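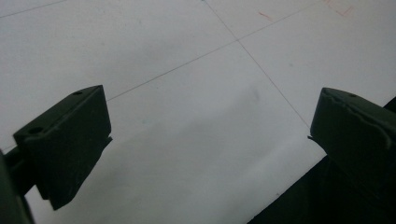 Ruaridh Gourlay says the seams are the part to sort out before anything else, and that the panels themselves can wait. His view is that dirt sits in the joints and gets dragged across the white every time it is wiped. I agree on the joints. Less sure about leaving the panels.

23 May 2021

Surface cleaning, pale square panels, continued from the December notes.

Joints first. Dry brush along each line, then vacuum with the narrow nozzle. Went the long way first and crossed afterward. The crossing points hold the most grit and needed a second pass with the brush held upright. Do not use the stiff brush from the Sanstead kit. It left gray marks on the offcut.

Wash: Zolleo neutral cleaner, 2 capfuls in 500 ml of warm water. Cloth wrung out until it no longer drips. One panel at a time, straight strokes, stop at the seam and turn the cloth. Rinse with 700 ml of plain water, changed when cloudy. It went cloudy sooner than I had allowed for.

Tried Tilora on the offcut as well, same dilution. Cleans about the same but leaves a film that shows at a low angle. Put it back on the shelf. Label on the bottle now reads "not for panels."

Drying: left uncovered with the door shut. Gourlay's sheet gives up to 2 hours for the joints. I did not time it. Checked by pressing a folded paper towel along the line and looking for a damp stripe. Repeat if there is one.

Seam color. The lines are thin and gray against the white, and I can't say from the old notes whether they started out lighter. The December entry only has "joints OK." From now on write down the shade against the paint card in the drawer, same lamp each time.

Tape: the Yule masking tape is fine on the panels for a day. Past that the adhesive stays behind at the edges. Pull it back flat, slowly. Residue comes off with the neutral cleaner and a plastic scraper. No metal scraper on this surface.

To do:
Order more narrow nozzles.
Ask Gourlay which sealer he used on his joints and whether it yellowed.
Cut a fresh offcut for the sealer test and mark the back with the date.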